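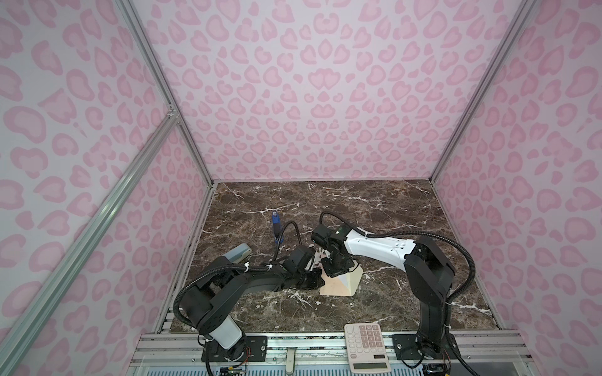 Week 3: Reading a Punch Count

Handout for Sports and Numbers, Emrys Bowen. Revised 30 Apr 2020.

Read this before you open the Disano bout file. Last term half the essays treated the punch totals as if they came off a thermometer. They come from people pressing buttons at ringside, or at a desk watching a feed, and you should keep that in your head the whole time.

What a count claims to be

A "landed" punch is one the operator thinks hit a legal target. Gloves, arms and shoulders are out. Try applying that at normal speed when two fighters are chest to chest in a corner and the referee is in the way. Slow the video down and you will change your mind, sometimes twice on the same punch.

"Power punch" is worse. In most systems it means anything that isn't a jab. A lazy hook to the hip goes in the same column as the right hand that ends the night. I don't know why broadcasters still put it on screen without a note.

Where our numbers come from

The Disano file covers some 200 bouts, each counted by two operators. Kumaresan Naidu checked the entries in August and marked the rounds where the operators disagreed badly. Those rounds are still in the file. Please don't delete them to make your chart look better.

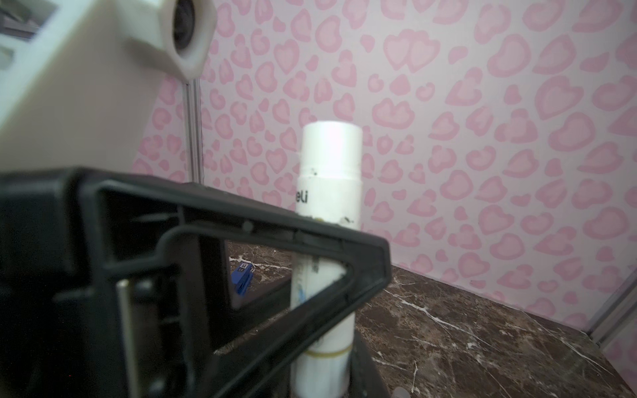
The disagreements are worst in the late rounds and in clinches, and they are a good deal smaller for jabs thrown at long range. You could blame tired operators. You could also blame tired fighters, whose punches get harder to classify. The file can't tell you which, so be careful about saying it can.

Then there is judging. Every year somebody writes that the fighter who landed more was robbed. Maybe so, but rounds are scored one at a time, and a huge fourth round buys you very little in the fifth. Add up the rounds before you add up the punches.

For next class

Pick one bout from the file and score it with the sound off. Write down your card before looking at either operator's count.

Bring one claim about boxing statistics from a preview or a betting page, with the source. "Experts say" is no source.

Reading: Nair, chapter 2. Skip the section on the Pristora rating, which we take apart in week 5.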